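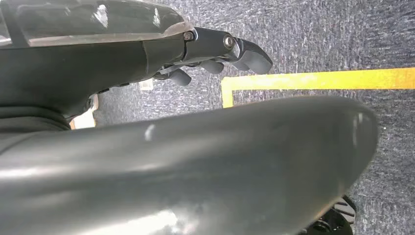
A reader wrote in after my last post to say that I was being unfair to standing desks, that hers had fixed her back in 4 weeks, and that I should try one for a month before running my mouth. Fair enough. I tried one for a month. I still have my doubts.

The one I got is the Zerbridge, which cost me 340 dollars and came in two boxes, one of which sat in the hallway for most of February. The website says it will "reset your posture." I'd like to know what my posture was set to before. It also says users report more energy, and there's a little star next to that, and if you scroll all the way down the star leads to a survey of 61 people. All of them had already bought the desk. I don't know what I'd say either if I had just spent that much and somebody mailed me a form.

## What I noticed

My feet hurt. That was the first week. The forums told me this meant I needed a mat, so I looked at mats, and the one everybody links to is the Flusex, and everybody who links to it seems to get a cut. I stood on a folded bath towel. It was fine.

The second week I was standing for maybe half the morning and leaning for the rest of it. Leaning is a big part of standing desk life and it never makes it into the ads. I leaned on my elbows, I leaned on one hip, and by 3 in the afternoon I was folded over the keyboard like I was reading a menu in the dark. My back felt the way it always feels.

By week three I had pretty much stopped raising the thing. It has a memory button for your ideal height — I pressed it a lot at first, mostly for the noise.

## The part I can't argue with

Getting up more did help. I slept a bit better, and the stiff spot under my left shoulder blade let go for a few days. But I got up just as much the week I was at my sister's, working off her kitchen counter and walking to the corner store whenever I got bored. That cost me nothing, apart from the chips.

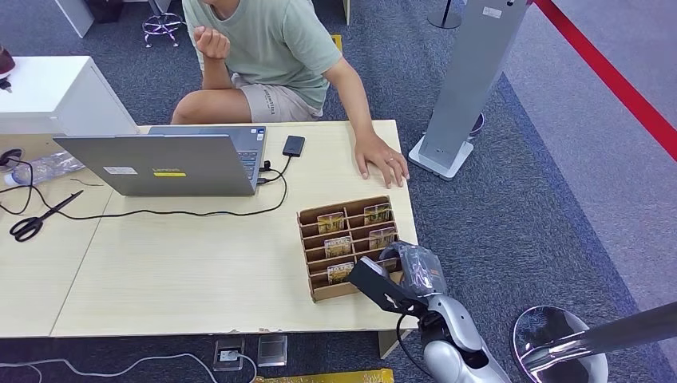
*An ordinary table, Lenovo out, sitting down.*

So my guess is that it's the moving, and you can move with any desk you like. I'd be happy to be wrong. If someone has a decent long study that wasn't paid for by a desk company, send it over and I'll read the whole thing, tables included.

Until then the Zerbridge is staying at its lowest setting. I looked into sending it back, but the return shipping is on me and I've already recycled the boxes.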